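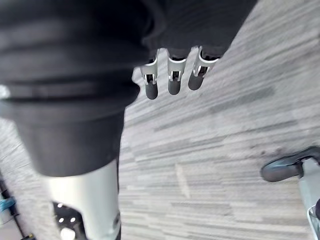 Last updated: 26 February 2024

I have been putting off the winter laundry since January, so I gave it the whole day. Most of it is dark gray. I never planned to own this much charcoal cloth, but it goes with everything and I keep buying it.

The loose things are the hard part. A shirt with a collar has corners you can find. A big soft top with a wide sleeve has folds everywhere, and a seam across the middle that looks like a hem until you pick it up by it. I did that twice. What works for me is to hold it by the shoulders, let it hang until the bottom edge drops, and only then bring the sleeves in. On a table it just slides around.

I washed everything at 4 different times because I only have the small machine from Venitz. The Hirvonen detergent is fine on dark fabric, but I use less than the cap says. Too much and it leaves pale streaks along the seams, and then you have to rinse it again.

Two of the tops need their hems redone. I bought gray thread from Vesa last month and it is a shade too light, so I may just go with black. The spool holds around 3,000 yards, so I will be sewing with it for a long time if it turns out to match.

The heavy coats are still on their hooks. They go to the cleaner on Gutarent Street when the weather turns, probably not for a few weeks yet. The shelf in the closet is wiped down and the folded stack is on the left side, with the thickest things at the bottom. Socks are tomorrow.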